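Plarkbridge Robotics Network newsletter
Members' news: planning and money

Budgeting for an arm: what we learned from a year of planning

Shared 9 times | 4 comments

Several members have asked how the Plarkbridge workshop put together its equipment request, and whether the same approach would suit a smaller site. The short answer is that most of it would. The request went in during March and was approved with one change, which I will come to.

We began with a quote from Ranjbar for a single arm, a gripper and a mounting plate. It was a clear quote and we nearly took it straight to the finance office. Reading it again a week later, we saw that it left out the guarding, the spare gripper fingers, the floor fixings and any training for the people who would use the thing. None of that was hidden. It was all in the notes on the second page, under items to be supplied by the customer.

So we stopped, and spent the spring working out what we wanted the arm to do. Our interest is in household handling: picking up ordinary things from a worktop, moving them, putting them down somewhere sensible. We did all of that first stage in simulation, with a licence from Birkeo that cost 282 pounds for the period we needed. The test kitchen had a long blue worktop over a wood-grain cabinet, and on it went bread, a tomato, a spray bottle, a shallow silver bowl, a grinder and a soap dispenser, along with a small bust that would trouble any gripper.
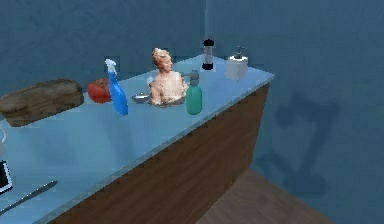
The main thing the simulation gave us was a better idea of reach. Our first plan had assumed the cheaper, shorter arm on a fixed base. When we laid out the real room to scale, a fixed base in the only corner with a suitable floor left a good part of the worktop out of range. The choice was then between a longer arm and a short arm on a rail. The rail looked cheaper until we added the fitting, the extra cabling and a second visit from the installer. We went for the longer arm.

It also changed what we asked for in the gripper. A soft loaf, a round tomato and a tall bottle with a trigger head need very different handling, and a standard two-finger gripper with hard pads was going to struggle with at least some of them. We added around 1,000 pounds to the request for a second set of fingers and a box of replacement pads. If you take one figure from this item, take that one, as it is the line most often missing from the requests other members have sent me to look at.

What we put in the request

The final version had these lines:

- Arm, controller and mounting plate, as quoted by Ranjbar.
- Gripper, with a second set of fingers and spare pads.
- Guarding and a light curtain, priced separately by a local fitter.
- Floor survey and fixings. Our building is old and the survey was money well spent.
- Two days of training on site for four people.
- A service visit at the end of the first year.
- 3,000 pounds held back for things we had not thought of.

The last line was the one that got changed. Finance did not want a sum with no description against it. We rewrote it as an allowance for cabling, power and network work, with a note that any balance would be returned. It was passed at the same figure. Other sites may find their finance people take a different view, so ask before you send the form in.

Looking from above

We were slow to think about the space around the arm. A side view tells you whether the gripper can get to the object. It says much less about where the links go on the way there, and those long, squared-off sections take up a lot of room. We started adding an overhead view to our layouts in the second half of the project, and used it for the living-room layout as well as the kitchen. With an armchair on the floor and a wooden surface in the corner, it was plain how much of the seat was hidden beneath the arm when it was working on a small figure beyond it. The guarding plan was redrawn on the strength of that, and the fitter's price went up a little.

If your site is planning for furniture as well as worktops, I would suggest doing the overhead layout before you ask for any guarding prices. We paid for the drawing twice.
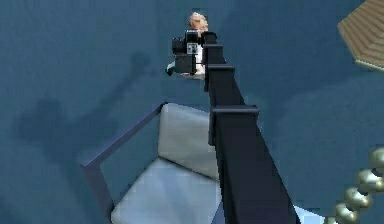
Lead times and dates

Ranjbar gave us 9 weeks for the arm. The guarding took longer. The training had to be booked well ahead and could not be moved without a fee, so we booked it only when we had a delivery date in writing.

The Paklow site is now putting together its own request and has borrowed our spreadsheet. Their room is smaller but has a concrete floor, so they expect to save on the fixings and possibly the survey. They are also looking at leasing. We considered it and decided against it, mainly on account of the return conditions, which would have made it awkward to change the gripper mount. Paklow have no plans to alter theirs and the sums may well come out differently for them. I have asked them to write it up for a later issue.

The spreadsheet is available to any member site on request. It has no formulas worth speaking of, just the headings and a column for the date each price was given. Please fill that column in. Two of our quotes ran out before the form was signed and we had to go back for new ones.

Comments (4)

Did you get any discount on the training for four people, or was it a flat rate per day? We were quoted per head and it came to more than the gripper.

Reply from the editor: Flat rate per day, up to four people. A fifth would have been extra. Worth asking them to quote it both ways.

We left out the floor survey and regretted it. The plate had to come up again and be moved half a metre. Agree with everything said on that line.

Could the spreadsheet have a row for insurance? Ours went up after the arm was added to the policy and it wasn't in anybody's budget.

Recent items

Leasing or buying: a first look at the terms
Notes from the Paklow open afternoon
Gripper pads: how often do you replace yours?
Simulation licences for small sites
Writing a request that finance can read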